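ok block sort day. been putting this off since May

kids' building blocks, the whole tub, plus whatever Evdokia found down the back of the couch. three hours gone so far and I've had one cup of tea

tip for anyone doing this — roll of brown paper over the table first. blocks don't skitter off, and the colours show up heaps better than on white

singles are the worst. the tiny one-stud ones. they get in the vacuum, they get in my slippers, Leonidas found one in his lunch box 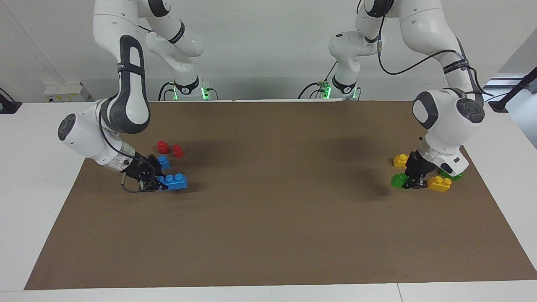
anyway doing it by colour then by length. red and blue first as thats what they fight over. long blues go in the flat tin, singles in an old jam jar with a lid that acutally shuts

Thodoris reckons sort by size only, colour is a waste of time. Thodoris is not the one looking for a red single at bedtime

count for the swap list: 177 red, 174 blue. somebody's got three of my blues I reckon

yellow tomorrow. or next week. need 6 more jars — anyone local got spares? will trade for lemons

oh and wash them in a pillowcase, cold, gentle cycle, tie the end properly. I did not tie the end properly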